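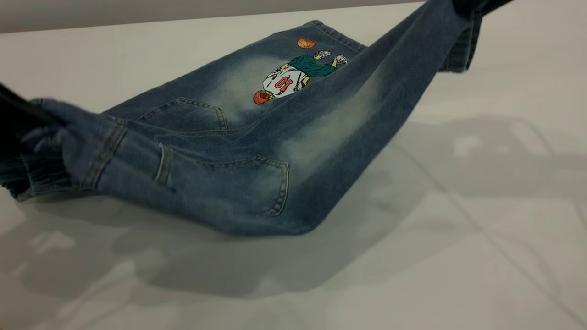 Folding jeans for a shallow drawer

Posted July 21, 2021

Print this post
E-mail this post

The drawers in the Brelum dresser are 14 cm deep inside, and denim is the worst thing I keep in them. T-shirts compress. Jeans push back, mostly at the seams, where the fabric is doubled and stitched down flat.

I used to fold in thirds from the hem. With a stiff pair this works. With washed, faded denim it doesn't hold: the middle sags when the pair is lifted, the pockets shift, and the folded edge ends up diagonal. In May I changed the order and have kept to it.

1. Lay the pair on a hard, flat surface. A bed is too soft.

2. Pull lengthwise from both ends until the side seams run straight. Lower the middle first, then the ends.

3. Fold one leg over the other, back pockets outward. Push the crotch point in so the long edge is a line.

4. Flatten the pockets by hand. A patch pocket with double topstitching will keep any crease you leave in it.

5. Fold the hem to just short of the waistband, then in half again. Stand it on the fold.

Elastic ends are a separate problem. They bunch, and no amount of smoothing changes that, so I leave the gathered part on the outside of the last fold, where the bulk has somewhere to go. Yaw Zakaria rolls his instead -- it takes more width per pair, and I have the one drawer.

The drawer now holds 12 pairs upright, faded ones at the front. Dark pairs go behind a strip of cotton sheet, as the Kyei pair still gives off dye after several washes.

Next is the sweater shelf, which has no sides and will need a different method.

Filed under: laundry, storage

Print this post
E-mail this post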